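22nd September
Serial planning, book two. Notes for myself and whoever picks up the continuity sheet next.

Chapter 26 is drafted and does not work. Gekberg spends 3000 words walking from the river gate to the foundry and recalls his former life the whole way. Cut to 300. The reader has had the hospital, the sister and the unpaid rent four times already, and the only new fact is that he used to repair pumps. Move that fact to the foundry itself, where he needs it.

Memory rules as they now stand. The old memories (Rutherford, the clerk) are complete but fade if not used. The borrowed memories (Gekberg, the body) come in only on a trigger: a smell, a tool in the hand, a name spoken aloud. He can't search them. Chapter 9 breaks this, where he recites the whole Wetham succession without being prompted. Fix: the innkeeper says the old duke's name first. One line, no other changes.

Technology level. Wetham has steam, telegraph and poor steel. Astumik is ahead of it but unreachable before book three. I have been letting Astumik goods drift into the market scenes because they are fun to write, and by chapter 20 there is a wristwatch. Remove the watch. The lens in chapter 14 can stay, as it was paid for in the prologue.

Language. He speaks Wetham through the body and thinks in his own tongue. When tired he mixes word order. I dropped this after chapter 6 and would like it back, sparingly, at 2 points: the interrogation and the letter to the sister.

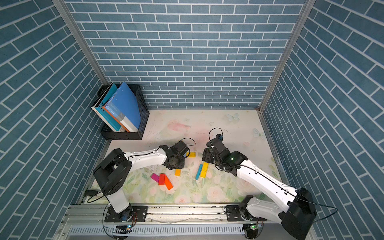
Gillespie Tennant, on reading the draft: the memory rule holds up, but the watch is the first thing in the market that made me curious, and if it goes, something else has to tell the reader Astumik exists. Also the duke's name can't come from the innkeeper. He arrived in Wetham after the succession and says so in chapter 8.

Checked. Chapter 8, second page, he does say so. The name goes to the carter instead, who is already in the room. As for Astumik, a broken part would do the same job as the watch without giving Gekberg a working clock. Candidate: a ball bearing in the foundry scrap, too round for anything cast locally. He recognizes it from the pumps. That also gives the pump fact somewhere to land, so the chapter 26 cut and the watch removal become one edit.

Consequence for chapter 27: the foundry master now has a reason to keep him on. The bribe is no longer needed. Strike the bribe, and strike the purse from the chapter 22 inventory — it was only there to pay for it.

Open: whether the original Gekberg is dead. The outline from April says yes. Chapter 18 reads as if he is not, mainly the dream with the second voice. Leaving both until the end of the foundry section is written.

Next: carter's line, bearing, trim 26, reread 18.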